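How to Tie, Fold and Look After a Judo Belt and Jacket

Wemden Judo Club - notes for new members

These notes cover the jacket, the trousers, the belt and the washing of all three. They apply to single-weave suits of the kind the club sells to beginners, and to most double-weave suits as well. Where the two differ, the text says so.

Before you start

A new suit should be washed once before it is worn. Cotton suits shrink, mostly in the sleeves and the trouser legs, and the first wash takes out most of the shrinkage. Wash it cold and dry it on a line. If the sleeves then sit well past the wrist bone, a warm wash will bring them in further. Do this in stages, measuring the sleeve after each wash. A sleeve cannot be lengthened again.

Check the belt length. Tied correctly, each end should hang 20 to 30 cm from the knot. The Lusport belts in the club cupboard run slightly short for their marked size, so take the next size up if you are between two.

Putting on the trousers

The front of the trousers has one or two small loops below the waistband, and the knees have a second layer of cloth. Put them on with the loops to the front.

1. Pull the drawcord from both sides until the waist is snug.
2. Pass each end of the cord through the front loop. With two loops, pass one end through each.
3. Tie a bow and tuck the ends inside the waistband.

If the cord has vanished into the waistband, fix a safety pin to one end and work it round through the channel. Stitching the cord to the waistband at the centre of the back stops it happening again. Elasticated children's trousers usually have a cord as well. Tie it anyway. Elastic alone does not hold in groundwork.

Putting on the jacket

The left side goes over the right, for men and women alike. Put the right lapel flat against the body first, then bring the left lapel across it. The two should cross just below the breastbone. If they cross much higher, the jacket is too large or has been pulled up at the back. Reach behind and draw the skirt of the jacket down before tying the belt.

Women and girls wear a plain T-shirt or rash vest underneath. Boys may wear one for club sessions but should ask before wearing one at a competition.

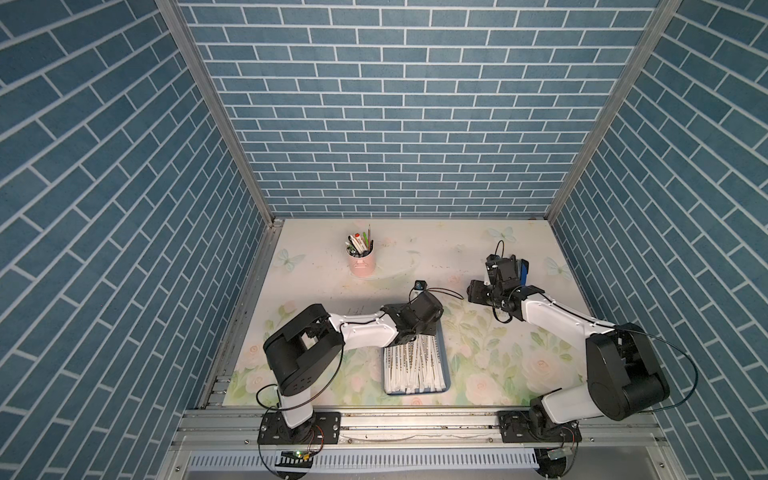
Tying the belt

The method given is the one that crosses at the back. There is another in which the belt is wound so that the two layers lie one on top of the other with no cross. It looks tidier and is worth learning later, but it takes longer to get even.

1. Find the middle of the belt by holding the two ends together and running a hand down to the fold.
2. Place the middle against the front of the body, below the navel. The belt should sit on the hips, lower than a trouser belt would.
3. Take both ends round the back, cross them, and bring them to the front again. Keep the belt flat as it goes round.
4. Even up the ends. If one is longer, slide the whole belt round until they match.
5. Lay the left end over the right. Push it up underneath both layers of the belt and pull it out at the top. Both layers must be caught, or the belt will work loose at the first grip.
6. Pull both ends firmly. One end now points up and the other points down.
7. Fold the upper end down. Pass the lower end across it and up through the gap to form the second half of a reef knot.
8. Pull the ends out sideways, hard.

A correct knot lies flat and the ends leave it to the left and right. If they point up and down the body, the second half has been tied the wrong way and you have a granny knot. Undo step 7 and pass the end through from the other side.

New belts are stiff and slip. Bend the belt back and forth along its length for a few minutes before the first session, or roll it tightly and leave it overnight. It will soften with use.

Retying during practice

Belts come undone. In randori, step to the edge of the mat, or wait for a pause, and retie there. In a contest, wait for the referee to call matte and to signal that you should adjust your suit. Be quick about it. With practice the whole belt can be tied in 8 seconds, but anything under half a minute will do for a grading.

Folding the suit

There are several ways of folding. The one taught at Wemden and at our sister club in Urthorpe makes a bundle that the belt can hold together.

1. Lay the jacket flat, front up, with the left lapel over the right.
2. Fold the trousers in half lengthways, then into three, and lay them down the centre of the jacket.
3. Fold one side of the jacket in over the trousers, then double the sleeve back on itself so that it does not stick out. Repeat on the other side.
4. Fold or roll up from the hem to the collar.
5. Wrap the belt twice round the bundle and tie it with the same knot as before.

Do not leave a folded suit in a bag after training. It should be hung up the same evening. Mildew marks in the collar are very hard to shift, and the collar is the slowest part to dry - allow a full day indoors in winter.

Washing

Wash the suit after every session, inside out, at 30 or 40 degrees. Tie the trouser cord first. Use no bleach on any part of it. Bleach weakens the weave, and the first place to give is normally the seam under the arm. Do not tumble dry unless you are trying to shrink it.

Wash coloured belts separately for the first few washes. Orange and green run badly. There is an old custom of never washing a belt, and some members keep to it, but the club asks that belts be washed whenever they are visibly dirty. A belt lies on the mat as much as the rest of the suit does.

Small repairs

Sew a split seam as soon as you find it, with strong polyester thread and a backstitch. A tear in the cloth itself needs a patch on the inside, 2 cm wider than the tear on every side. Jackets with pins, staples or tape in them are not allowed on the mat.

Bilal Tannous keeps thread and offcuts of old jackets for patching, and will show anyone how to do it. Bring the suit to him clean. The repair box will be out again from October, before the beginners' class, and the mat opens at 6.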